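4. Loading the Can Tray

This section covers filling the wooden tray with canned goods before it goes on a Stullow pantry shelf. Read all of it before you start. If you have the deep tray (part 997), see Section 5 instead.

Before you begin

The tray holds cans standing upright in rows. It has no lid and no dividers, so the cans keep each other in place. Work on a flat, level surface with enough free space in front of the tray to set down the cans you have not sorted yet.

Wipe the inside of the tray with a dry cloth. Crumbs or grit under a can will make it rock.

Caution: Do not load cans that are bulging, leaking, or badly dented along the seam. Throw them out.

Loading the tray

1. Set the tray down with a long side facing you. Check that all of its corners touch the surface.

2. Sort the cans by height. Cans in the same tray should be within 13 mm of each other.

3. Place the back row first, starting at the left. Stand each can upright with the pull ring facing up. Push it gently against the back wall – do not drop it in.

4. Fill the front row the same way. If you keep two kinds of food in one tray, give each kind its own column, front and back, so that the can behind matches the can in front. With six cans in two rows of three, a different lid color down the middle makes the columns easy to tell apart. 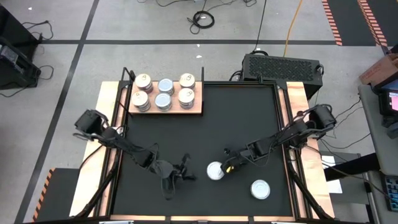
5. Leave extra cans outside the tray until both rows are straight. Then check whether there is room for them. Do not stack a second layer on top of the first.

6. Turn the labels so the product name faces the front. The back row can be left as it is if you followed the column rule in step 4.

7. Lift the tray with both hands, one under each short end, and slide it onto the shelf until it meets the rear stop.

Note: The Berhe shelf is 91 cm wide and takes two trays side by side. The Arora shelf is 70 cm wide and takes one.

Using and refilling

Take cans from the front row first. When a front space is empty, slide the can behind it forward and put the new can in at the back. Check the dates as you go. Cans with pull rings should be kept out of reach of small children, as the edge of an opened lid is sharp.

If the tray sticks on the shelf, take it out and rub a little Jurnalent wax along the bottom edges. Do not use cooking oil. It gets tacky and holds dust.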